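I bought the Strebel modular worktop in February to replace a door on two trestles. It comes as separate gray panels that bolt side by side onto a steel frame, and you order as many as you need. Mine came from the Clirkgate warehouse in Vistville and took 17 days to show up.

**Assembly**

The instructions say two people. I did it alone on a Saturday and it was fine, but the panels are heavy and I would take the help if you have it. Each one is 24 inches wide. The bolts go in from underneath, so plan on lying on the floor for a while. One bolt was missing from my bag. Strebel sent another, no charge.

Get the frame level first. I didn't, and had to loosen everything and start over.

**Use**

I cut fabric and do some light repair work on it. The finish is matte, so my desk lamp doesn't glare off it, and pencil wipes off with a damp cloth. Ballpoint takes some scrubbing. I had a Brumurex top before the door, and that one showed every scratch. The Strebel has done better so far -- ask me again in a year.

The joints are what most people seem to ask about. They don't close up completely, and on a pale top the dark lines show. Fabric slides over them without catching. Pins and crumbs are another matter, and I run an old toothbrush down the gaps every week or so. 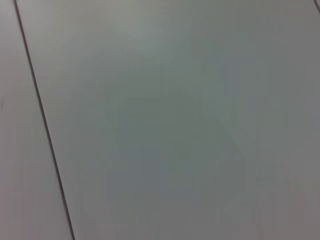

*Panel surface and joints, close up.*

If you write by hand a lot, put a pad under the paper where it crosses a joint. If you want one unbroken surface, buy a solid top. I paid 22 dollars extra for the taller legs and would do that again.

Four stars.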